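Ring-and-Peg Puzzle Lending Shelf: Frequently Asked Questions

Drundudbridge Puzzle Library, Kenddale
Last updated Jul 24, 2020

We lend out tower puzzles, mostly the kind with three pegs and a set of rings that somebody's uncle once solved in under a minute. The questions below arrive by email with great regularity. Please read them before adding to the pile.

What is this puzzle called?

Tower of Hanoi, usually. The label on our shelf says "Ring Towers" because the sign was painted before anyone checked. Both names will get you the same box at the desk.

What are the rules?

You start with all the rings on one peg, biggest at the bottom. You want them all on another peg, in the same order. Move one ring at a time, take only the top one, and never put a larger ring on a smaller one. The rules fit on an index card. The sulking takes longer.

Can I put rings on the table while I think?

Under the strict rules, no. A ring comes off one peg and goes straight onto another. In practice, everybody under ten does it, and so do most of the adults once they believe they're alone. If you are setting up or starting over, the table is exactly where spare rings belong.
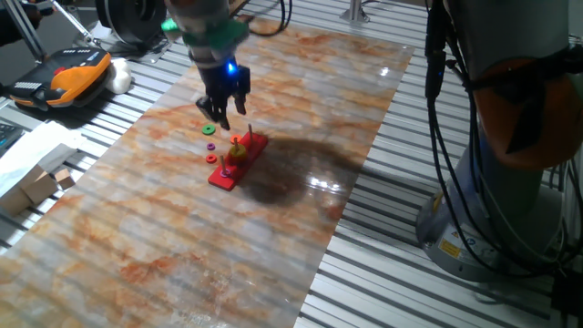 Three rings off the pegs and the far peg free, on the red base.

How many moves should it take?

For three rings, seven. Each ring you add doubles the number and tacks on one more, so four rings take 15 and 5 rings take 31. Our house record for the longest five-ring game is 531 moves. The player asked to have the result struck from the notebook, and we declined.

I have been at it for an hour. Is my set broken?

Probably not. Check that every peg is upright and that you have the rings listed inside the lid. If both are fine, the trouble is upstream of the puzzle.

Is there a trick?

There is a method. To move a stack, first move everything above the bottom ring to the spare peg, then move the bottom ring, then bring the rest over on top of it. To move "everything above the bottom ring," do the same thing again with a shorter stack. People either find this beautiful or hand the box back.

If you'd like something easier to remember: move the smallest ring on every other turn, always going around the pegs in the same direction. On the turns between, make the only legal move that doesn't involve the smallest ring. With an odd number of rings, the smallest one's first move goes to the peg where you want to finish. With an even number, it goes to the other one. Write that down. You won't remember it at home.

Somebody mixed everything up. How do I reset it?

Take off whatever is still threaded and lay all the rings flat, well apart, so you can compare them. Go by width and ignore color until you've got them in order. Then build the stack from the widest up.

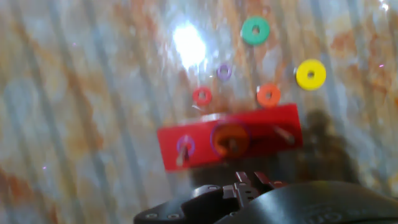 Purple and pink cause the most arguments at this stage, especially under lamps. Hold two rings together if you can't tell which is wider. If they match, congratulations, you have parts from two sets, and you should bring the whole lot in so we can sort it out.

Does the surface matter?

More than you'd think. A busy pattern hides small rings, and a shiny one throws the light back at you just when you're trying to tell orange from red. Plain and dull is best. A folded towel works nicely and also stops rings rolling under the stove.

What ages is it for?

We lend to anyone with a library card. For small children, ask about the sets with bigger parts. Little rings and toddlers should not meet.

How long can I keep it?

Three weeks, with one renewal. We have 142 puzzles on the shelf and nearly 1,000 loans a year, so someone is generally waiting for yours. November is the worst month, when everyone is getting ready for relatives.

I lost a ring. How much trouble am I in?

Very little. Look in the couch first, then the vacuum bag. If it's truly gone, tell us the color and we'll look through the spares tin. Please don't replace it with a washer, a bagel slice or a ring from the baby's stacking toy. All three have been tried.

Can I return a puzzle to the Cuevas or Ildale branch?

Cuevas, yes, at the desk during open hours. Ildale has only the book drop, and it is a five-foot fall onto concrete. Several pegs have learned this the hard way.

Do I have to return it solved?

No. Just put every piece in the box and close the lid. We'd rather have it complete than finished, and we have a whole shelf of people's half-done attempts to prove it.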